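Sandgate open day, who went? (Tralteck demo, cloth folding)

Robotics and Automation > Shows, Visits and Open Days

Posted March 1, 2022

gumleaf_ian
Went to the Tralteck open day at Sandgate on the weekend and wanted to see what others made of it. I do maintenance for a commercial laundry, so I was there for the cloth handling and skipped most of the palletising. The session I booked was the two-arm one, run by Shahab Daneshvar. He gave a short talk and then ran the arms through towels and tea towels for the rest of the slot.

My take: slower than I hoped, better at grabbing than I expected. The fold itself was OK on a plain towel. On anything scrunched up it spent a long time picking at corners.

Parking was bad. If they do it again in May, take the train.

swarfbucket
I was in the session after yours. Same impression on speed. One of our sorters would do a whole trolley while that thing did a tea towel. I can't see where it fits in a real plant at the moment.

Did you get the bit about Dorkonance? I came in late and only heard him say it was their software doing the planning.

gumleaf_ian
Yes. Dorkonance is the planning package, Obi is the name they've given the two-arm cell as a whole. He said they practise the folds in simulation before they go near the real arms. They had 342 different cloth shapes loaded, and the simulated room is modelled on their own lab. He showed it on the big screen for maybe five minutes and I would have liked longer.

torque_and_tea
I think you're both being hard on it. It was a demonstration, not a production line. Nobody at Sandgate claimed it would replace a folding machine. A folding machine needs a person to feed it flat, and feeding is the job you can't get anyone to stay in. If Obi can take a heap and present two corners, that's all I'd want.

swarfbucket
Then they should have shown it feeding something. I paid for a day off to go.

torque_and_tea
Entry was free.

swarfbucket
My time isn't.

kneeboard77
Couldn't make it up from the coast. How are the arms mounted? We've got a bench job coming up with two arms and the argument at work is whether to put them side by side at the back or facing each other. Also what grippers were they using, suction or fingers?

gumleaf_ian
Fingers in what I saw. They put a still from the simulation in the handout they emailed afterwards, so I'll put it up here.
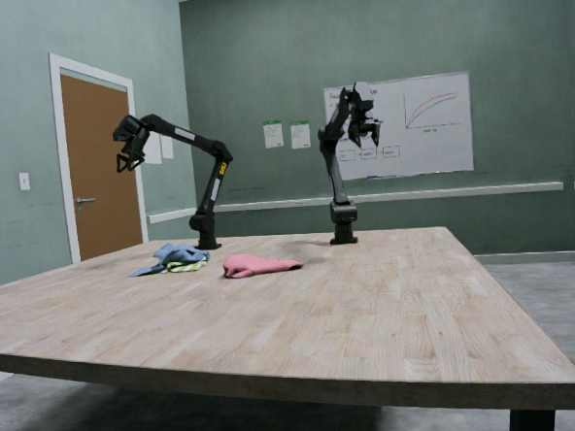
Mounting is the part I'd look at closely, kneeboard77. I asked Shahab about it at the end and he said they tried facing each other first and kept losing reach in the middle, so the simulated cell has both bases toward the far side of the table and leaves the front open. I think that's right for cloth. You get one clear area to work in, and a person can stand at the front and drop things down. The grippers are two-finger, and what I'd want to test is the blue cloth on the left, bunched up with the striped one partly under it. That's what comes out of our dryers all day. The pink one on the right is already folded into a long shape and I wouldn't learn much from it. For your job I'd check the elbow room when both arms reach for the same spot.

kneeboard77
Thanks, that helps. Back edge is what I've been pushing for. Our bench is only 800 deep, so reach shouldn't be a problem.

lint_trap
Be careful reading too much into a simulation. Cloth in software doesn't behave like cloth. I spent a year on a project where everything folded nicely on screen and the real thing stuck to itself, slid off the table or caught on the finger pads. We had to redo nearly all of it.

torque_and_tea
He covered that in the Q&A. They do 500 tries on the real arms for each fold before they call it working.

lint_trap
Tries isn't the same as successes. Did he give a pass rate?

torque_and_tea
Not in my session.

gumleaf_ian
Not in mine either. Somebody asked and he said they weren't releasing it yet. I took that as fair enough for an open day, but I wouldn't sign a purchase order on it.

swarfbucket
On that we agree.

kneeboard77
Is the May one confirmed? I'd bring our electrician if it is.

gumleaf_ian
Nothing on their site. The woman at the front desk said to get on the mailing list and they'd send out dates. I'll post here if I hear. I've also asked whether you can bring your own items for the arms to try, as I've got a bag of fitted sheets I'd like to see it deal with.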